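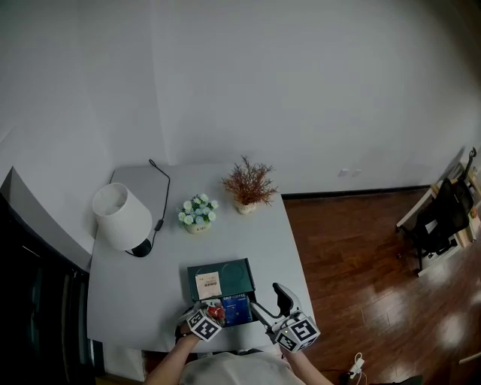
The Ferry Book

Marama Tomoana sold ferry tickets at Tautahi for long enough that people stopped asking her name and called her the office. The crossing to Druren took most of a morning. Passengers paid at her window, she wrote them in the book, and the book went into the drawer at night.

When the bridge opened at Grolitz the company gave her until March. Two men drove up from the city and took away the till and the good chair. They left the books. One of them said they would only be thrown out, so she put them in the boot of her car and drove home with the back sitting low.

She had meant to keep just the one. It was the book from the winter of the big storm, and on its last page, in her own writing, was a passenger called Asell, single ticket, no luggage. He had paid with a note too large for the fare and she had owed him change. She had gone to the back room for coins, and by the time she came out the boat was leaving. She had put the change in an envelope and written his name on it.

The envelope was still in the book. Every year or so she had thought of sending it on, but there was no address, and the money had since been replaced by new money. A bank might take it. She had never asked.

In April her sister came to help clear the spare room and sat on the floor reading entries aloud.

"Mrs Pell and two goats," she said. "Did goats pay?"

"Half fare."

"And who's Asell?"

Marama told her. Her sister turned the envelope over and held it up to the window.

"You could drive there," she said. "It's forty minutes now."

It had not occurred to her to use the bridge. She thought about it for a week, and then on a dull day she went. The toll was paid to a machine. On the far side she parked by the old landing, where the ropes had been taken off the posts, and walked up to the shop.

The woman behind the counter knew the name. There had been an Asell at the top house, she said, but he had gone back over the same winter he came. He hadn't liked the wind.

"Gone back how?" said Marama.

"On the ferry. How else?"

Marama bought a loaf and some matches. At home she went through the book that followed, a page at a time, with her finger under each line. It was nearly dark when she found him, on a Thursday in her own hand, single ticket, one bag. He had stood at her window and she had taken the full fare from him, and neither of them had said a word about the change.

She moved the envelope into the second book, at the right page, and went to see about supper.

Related stories
The Lamp Oil Man
Two Winters at Grolitz
What the Surveyor Left

Sign up to our newsletter for a new story every month. You can unsubscribe at any time.

Contact | Copyright remains with the author | Back to top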